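Why Did the Robot Stop?

The Hatik robot sorts mixed objects on a table. In November it stopped in the middle of a grasp. The cause was a fault in one finger sensor.

A finger sensor measures how hard the finger is pushing. The faulty one always reported zero, so the hand kept squeezing.

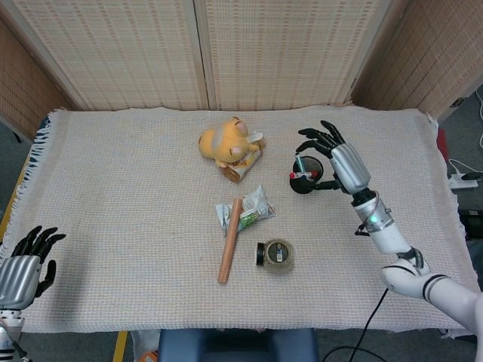 The right hand over a round black object with a marker on it.

A second sensor in the wrist noticed the extra force - and cut power to the hand in 22 milliseconds. Engineer Xinyi Kang replaced the faulty part. The robot then passed 400 test grasps.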